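Notebook, January – drying times, iron gall batch 3

Started at 11 with the batch Hanneke left steeping. Strained it twice through cotton. The color is paler than batch 2 going on, a thin gray, and it takes a while to darken on the page. Arker paper first, then the cheap Kollari pad, then the offcuts from De Smet. Same dip nib for all of it, wiped between sheets.

Smear test as before: one line, wait, one pass with the side of a dry finger. On the Arker the line held at 20 seconds. The Kollari pad feathered badly and I stopped bothering with it after the second sheet. The De Smet offcuts are coated on one side, which I had forgotten, so the first row is no use. Flipped them and started over. 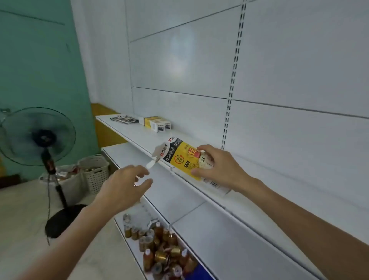 M&G pack, yellow card, marked 0.5 and 1元.

Added a little more gum arabic to half the jar. It flows slower and sits up on the paper more. Better edge on the downstrokes, but the hairlines skip. I would go back to the old amount for the Flutthorpe labels and keep the thick half for lettering samples.

Still to do: leave one strip of each in the south window and one in the drawer, compare in 20 days. Label the jars properly this time. Hanneke wants the oak gall weights written down before the next batch – they are on the back of the batch 2 sheet, not in this book.

O.K.

Comments

Hanneke Brouwer: Copied the weights over to the inside cover. Your 2 looks like a 7, please check.

Oskari Kokkonen: It is a 2.

Hanneke Brouwer: Fixed. Drawer strips are under the blotter.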